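Utham launches the Duggan, a walk-behind scrubber dryer built for tight spaces

New compact machine brings full-size cleaning to corridors, shop aisles and school bathrooms

BOLWOOD, August – Floor care manufacturer Utham has launched the Duggan, a battery-powered walk-behind scrubber dryer designed for the places where larger machines have to be left at the door. It goes on sale this month through Utham dealers and through Finditz, the online parts and equipment catalog.

The Duggan has been in development at the company's Bolwood plant for 3 years, and the team there could hardly be more excited to see it heading out to customers. It scrubs and dries in a single pass, turns within its own length and folds down at the handle so it can be stored in an ordinary janitor's closet.

"We kept hearing the same thing from cleaning crews," said Ailbhe Hegarty, head of product at Utham. "They love what a scrubber dryer does in a big open hall, and then they get to the restrooms and the back corridor and out comes the mop and bucket again. We wanted them to be able to keep going with the same kind of machine, and the same kind of result, right up to the baseboard."

Small body, full-size thinking

The brush deck sits slightly forward of the tanks and is offset to the right, which lets the operator run the brush along a wall without scraping the housing. The squeegee follows the deck through turns – even very sharp ones – and picks up water when the machine is pulled backward as well as when it is pushed forward. That last feature came straight out of trials in restaurant kitchens, where operators often have no room to turn around between the counters.

Clean water and dirty water are held in two separate tanks, one above the other. Both lift off by hand and can be emptied into a standard sink. The dirty water tank has a wide opening and smooth inside corners, so it can be rinsed and wiped out in a moment at the end of a shift. A float closes the suction when the tank is full.

Down pressure is set with a foot pedal and has 4 positions, from a light touch for vinyl and sealed wood to a heavy setting for textured safety flooring and grouted tile. Brushes and pads click on and off without tools.
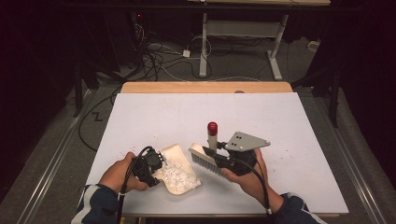

Words: Ailbhe Hegarty, Utham product team

Quiet enough for daytime

Many of the buildings the Duggan is meant for never really close. Clinics, libraries and care homes need their floors cleaned while people are walking, talking and sometimes sleeping nearby. Utham's engineers put a great deal of work into the suction motor, moving it to the center of the machine and wrapping the air path in a molded foam sleeve. A quiet mode lowers the motor speed further for use near bedrooms or reading areas, and the operator can switch in and out of it with a thumb button while moving.

"My favorite moment in the whole project was a morning in a library," said Hegarty. "We ran the machine past the front desk and the person working there carried right on with her phone call. The whole team was grinning!"

Batteries that swap in seconds

Each Duggan comes with two lithium batteries and a charger. One battery powers the machine for up to 40 minutes in standard mode, and the second can be charging while the first is in use. The packs slide in from the top under a hinged cover, and neither the tanks nor the handle has to be moved to reach them. A row of lights on the control panel shows how much charge is left.

The same batteries will fit a matching vacuum that Utham is now testing. More news on that machine will follow when the trials are finished.

Easy to look after

Service was part of the plan from the first drawings. The squeegee blades can be turned to use all of their edges before they need replacing, and they come off with two hand knobs. Hoses are held by simple twist fittings. Everything the operator needs to clean or check each day is colored yellow, so new staff can find it quickly.

A total of 129 spare parts are listed for the Duggan on Finditz, each with its own drawing and part number, and all of them are in stock from launch. Utham dealers will carry the most common wear parts – brushes, blades, filters and wheels – on their service vans.

Operator training is included with every machine. A dealer will come to the site, go over filling, running and emptying with the crew, and leave a laminated guide that can be hung in the closet next to the charger. The guide uses drawings with very little text and is suited to teams where several languages are spoken.

Availability

The Duggan is available to order now in the standard version with disc brush. A version with a cylindrical brush, for uneven tile and studded rubber, will join it later. Dealers are taking bookings for on-site demonstrations, and customers are welcome to try the machine on their own floors before they order.

About Utham

Utham designs and builds floor cleaning machines in Bolwood, including scrubber dryers, single-disc machines and sweepers for use in schools, stores, healthcare and light industry. Its machines are sold and serviced through independent dealers.

Press contact: Utham Press Office, Bolwood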